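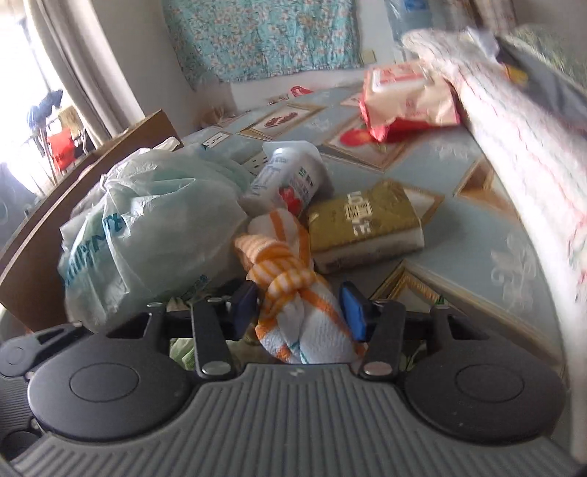

NESITIA, July 2026 – The robotics club at Keane Community College will put its first year of work in front of the public this month, and the club would like visitors to come with low expectations and hard questions.

Print this page

The project is called Drirau. Its goal is to teach a robot arm to clear an ordinary household table by learning from people who do the same job with a hand-held gripper. Students carry the gripper, squeeze it shut on things and move them from one place to another, and the recordings go into a training set. The club has 2162 recordings so far. Whether that is a lot depends on who you ask. The club's adviser, Ross Cowie, thinks it is not.

"Every spring somebody sends me a video of a robot folding a shirt, and every spring I ask how many shirts it dropped first," Cowie said. "I told the students I would sign the forms if they promised to publish the drops. They have, and there are plenty."

Of the 2162 recordings, 652 were thrown out. Some had bad tracking, some had a thumb over the lens, and in a good many the student forgot to start with the fingers open. The club has listed the reasons in its report, which can be read at the open house. Most student reports the college sees do not include a list like that, and Cowie would like to see it become a habit.

The students began in the lab with foam blocks. By March the arm could pick up a block nearly every time, and there was talk of entering the Skasico student contest right away. Cowie asked them to try the same program on a dish towel first. It did badly. The entry was put off and the club moved its recording sessions out of the lab and onto tables in members' homes, with whatever happened to be in the house – a knotted terry-cloth towel, a full plastic bag tied at the top, a strawberry yogurt container on its side, a soft pack of tissues, a pack of wet wipes.

Soft things are where the trouble is. A block has the same shape from one try to the next. A towel with a knot in it has a thick part, a loop and some loose folds, and a person takes hold of it without thinking about any of that. The program has to be shown, many times, and it is still not clear what it learns from being shown. A printed tablecloth makes matters harder. In early tests the arm went after a flower in the pattern.

The club ran 377 trials on the arm after training. Results are broken down by object in the report, with no overall success rate. Members argued over this for most of a meeting. Those in favor of a single number said visitors would want one. Those against said a number that mixes boxes with towels would flatter the arm and tell visitors very little, and they won the vote.

The college has been asked more than once if Drirau could lead to a product, or to a helper for older people living alone. Neither is planned. The arm is slow, it needs a student standing next to the stop button, and it has never been tested in a room with a pet or a small child. It has also never put anything away in the right place – it moves things to a bin, and the bin is as far as the project goes.

"I still clear my own table faster," Cowie said. "I expect that to be true for a while."

What the project has done is give 12 students a year of practice in setting up a test, running it the same way twice and writing down what went wrong. Several came in with no programming at all. The club has not tried to measure how much they learned, and this release will not guess.

Visitors to the open house can use the hand-held gripper themselves on a table of household items, and then watch the arm try the same items. Anyone may bring an object from home for the arm to attempt, provided it is not sharp, breakable or alive. Results will be written on the whiteboard as they come in, including the failures. The club will decide after the open house whether to enter the next Skasico contest. Cowie has not said how he would advise them.

The open house is free and will be held in the engineering shop at Keane Community College. No sign-up is needed. Copies of the report will be at the door, and reporters who want the trial sheets can ask for them at the front desk.

E-mail this page to a friend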